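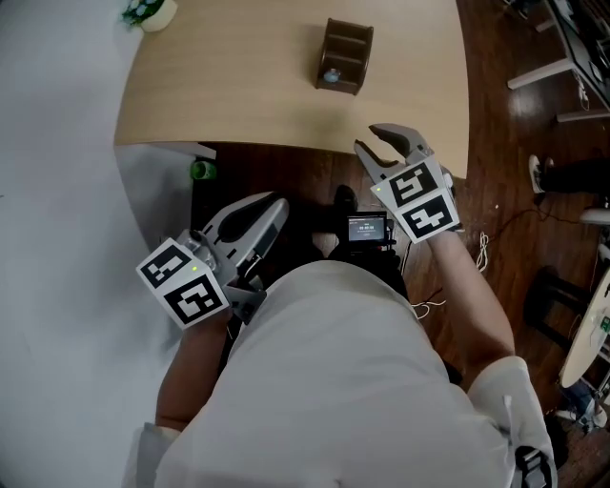 Can a machine tidy a table for me yet?

Parts of the job, on a good day, if you don't mind waiting. Picking up one small thing and setting it in a box is well within reach now, but a whole messy tabletop is still quicker by hand, and I say that as someone who would love to hand it over!

While we wait, a few habits make the chore lighter (and would suit a robot too, when one comes along):

Give small things an open home. An organizer with open slots beats anything with a lid - one move and you're done.

Keep the plant in one spot, toward a corner, so you can wipe the rest without lifting a pot every time.

Check underneath. Tape, cups and caps love the floor under a table, and a robot vacuum will happily push them further back.

Lift loose cables before you run any floor machine. I use Canwood clips, 19 to a bag, and 7 did my whole desk.

As for wiping, I still do that myself with a damp cloth, going with the grain, usually in the evening with the radio on.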